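Fio sobre arrumar a casa antes da mudança para Ichikawa 🧵

1/ Comecei pela sala. Mesa de madeira, cesto cinza-escuro.
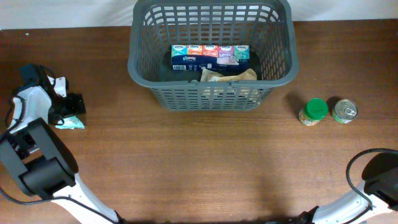 2/ Quanto custa mandar caixas por mar? Paguei 625 euros por 12 caixas com a Didirach, seguro incluído.

3/ Os livros vão à parte. O Takeshi Chiba, que me arrendou o apartamento, avisou que o prédio só aceita entregas de manhã.

4/ Vendi a bicicleta e 2 estantes. A máquina de lavar fica para o próximo inquilino.

5/ Recolha marcada para 5/9/24, às oito. Ainda me falta cancelar a internet e mudar a morada no banco.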